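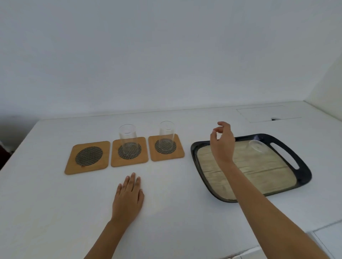 Two glasses parked on the mesh, one coaster still free, and the tray waiting alongside.

5 min read

I have owned a great many coasters in my life and I've been fond of very few of them. The cork ones crumbled, the stone ones scratched, and a felt set from my aunt soaked up a ring of iced tea and kept it forever. So when I finally put in an order with Cliller for their square wooden coasters, I added the matching-ish tray while I was at it and told myself this was the last time. That was in August, and I've had enough company through the house since then to have opinions.

Coasters first. They're a light wood with rounded corners, and set into the middle of each one is a round of dark metal mesh. I wasn't sure about the mesh when I saw it online – it looked a little like something off a stereo speaker – but it has grown on me. A cold glass sweats down into it and doesn't come up stuck to the coaster, which used to happen to me every single summer and always right as I was talking to somebody. A straight-sided tumbler sits comfortably inside the round. My big soup mug does not, and rocks a bit on the wood, so I've quit trying.

One of mine has a little reddish-brown spot in the wood near the mesh. I don't mind it at all. If you like everything to match perfectly you might, so look them over when they come.

They've been wiped down nearly every evening for months now, just a damp cloth and then stood on edge by the toaster, and the wood has stayed flat. I haven't oiled them. My sister swears by oiling everything and she may well be right!

Now the tray, which is the Tratero, and which I nearly didn't buy. It has a glossy black rim all the way around and a pale wood-plank print inside, with the knots and grain lines printed on. It's a print and it looks like a print up close, but from across the kitchen it goes nicely with the coasters, and crumbs hide in it beautifully.

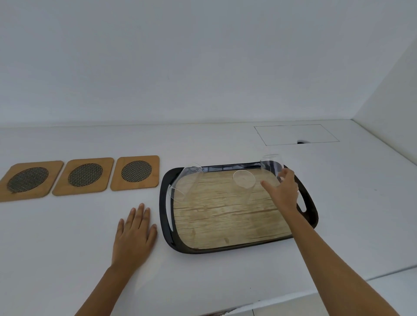
The Tratero on the counter with a few glasses aboard, coasters lined up next to it.

What I like best are the handles, cut right through at the short ends, so your fingers have somewhere to go. The raised rim is a comfort too when you're carrying drinks out to the porch with a dog underfoot. The inside is on the slick side, though, and an empty glass will slide if you tip the tray even slightly. I've started laying down a dish towel for anything longer than the walk to the dining table.

The black rim shows every fingerprint. I polish it before company comes and it's smudgy again by the time I've set out the olives, and I've made my peace with that.

I paid 31 dollars for the coasters and the tray together, and I'd buy both again. I did look at a Mimbridge set that was 70, very handsome and quite heavy, and I couldn't picture myself hauling it up and down the porch steps. Out of 100 I'd give the coasters a high 9-something and the tray a bit less, on account of the sliding. Do measure your cupboard before you order the tray. Mine only fits standing up, next to the cookie sheets.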